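Two Arms and a Trash Bag: Inside the Ashworth Robotics Club

By the time I find the right hallway at Ashworth, it is twenty past four and the club has been going for an hour. There is a pizza box on the windowsill, a laptop balanced on another laptop, and a whiteboard that says PONUDER: DO NOT UNPLUG in three colors of marker.

Ponuder is the robot. It has two arms, two hands and, according to Ronja Skjelbred, a stubborn streak. Skjelbred is in her final year and leads the team that is getting it ready for the Praltisberg Challenge in April, a student competition where robots do the kind of chores most of us put off until Sunday night.

"Everybody asks why we didn't pick something flashier," she says, laughing. "And I get it! My cousin's school built one that shoots basketballs. But then you try to get a robot to deal with a trash bag, just one plain trash bag, and you realize you've signed up for the hardest thing in the building."

The trash bag is the club's chosen event. At Praltisberg each team picks a household job from a list, and the robot gets two attempts at it in a room it has never seen. For the bag event it has to pick the bag up, bring it to the bin, and get it in and opened out so the bin can be used. Points come off for knocking over furniture. They also come off for human hands, and Skjelbred admits that keeping her own hands in her pockets has been the tough part.

"You want to help it so badly. It's standing there with the bag all scrunched up and you're thinking, just shake it out, buddy. Shake it out."

The club's faculty advisor is Bernadette Aubert, who teaches mechanical design in the mornings and spends most of her afternoons in here. She started the club with a box of secondhand motors and a sign-up sheet, and she still talks about it like somebody who can't believe she gets to do this for a living.

"I love the bag," Aubert tells me. "I really do. A block or a cup keeps its shape when you grab it, so you can plan for it. A bag is different every single time. You touch one corner and the whole thing moves somewhere else. My students learned more from one box of bags than from a whole semester of me drawing on the board, and I'm a pretty good drawer!"

The way they teach it is simple enough to explain, if not to do. A student drives the arms through the job by hand, using a pair of controllers, and the computer records everything: where the joints are, how hard the fingers close, what the camera sees. Then they do it over. And over. The software the club wrote to sort all of this is called Prerkix (the name came out of a typo, and by the time anyone noticed, it was on the T-shirts). As of my visit, Prerkix held 1,332 recorded runs.

"I did a lot of those," Skjelbred says. "I dream in blue plastic."

She is proudest of the fingers. The first version of the hand, she explains, had smooth tips, and the bag slid right out. The next had rubber ones, and the bag stuck and wouldn't let go. It took most of the fall to settle on what they use now.

"There was this one evening when it finally held on through the whole move, across the room, and we all just screamed. Someone from the library came to check on us."

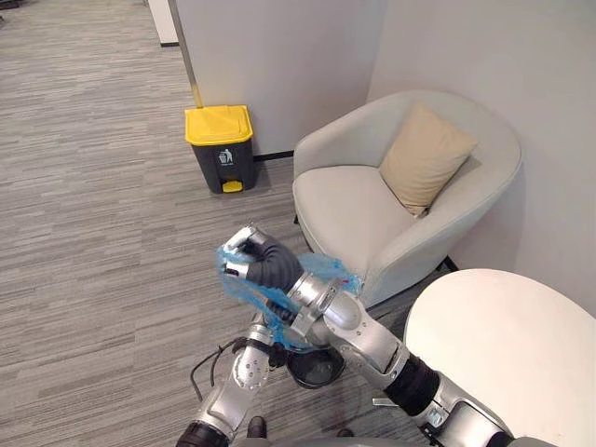

Vol. 2, No. 2

Practice runs happen on the carpet, next to the yellow-lidded bin and the pale gray armchair. Aubert likes working around real furniture. "A lab bench is too kind to you," she says. "Put a chair close by and suddenly the arm has to think about where its elbow is." The students have taken to calling the spot the living room, and there is a standing argument about whether the throw pillow makes the task harder. Skjelbred thinks it does. Aubert says the pillow is innocent.

I ask what goes wrong most often, and they both answer at the same time. Skjelbred says the opening of the bag. Aubert says cables.

"Okay, cables too," Skjelbred says. "But finding the opening! You know when you're at the grocery store and you're rubbing the bag between your fingers and it won't come apart? It's that. Only you can't lick your thumb."

The younger members have their own ideas about it. One group wants to blow air into the bag with a small fan, and another is sure the answer is to pinch both sides and pull. Aubert is letting both groups try, with the same deadline and the same parts budget, which is 60 dollars each. She won't say which one she is rooting for, although she does spend a long time looking at the fan.

What happens after April is open. Skjelbred graduates in the spring and would like to keep working on hands, wherever that takes her. She is writing up her notes for whoever leads the team next, and the document already has a chapter on bags.

"It's mostly the word 'patience' and some wiring diagrams," she says. Then someone calls out that the arms are ready for another run, and she is across the room before I can ask anything else.

The club meets after classes and takes new members all year. You don't need to know how to code, Aubert says, and she'll find you a screwdriver.

Related stories
Praltisberg Challenge: How the Scoring Works
What's on the Bench: A Gripper Made from Bike Parts
Student Clubs Looking for Members This Spring
From Sign-Up Sheet to Workshop: Bernadette Aubert Looks Back

We use cookies to remember your settings and count page visits. By continuing to read, you agree to our cookie policy. Accept | Manage settings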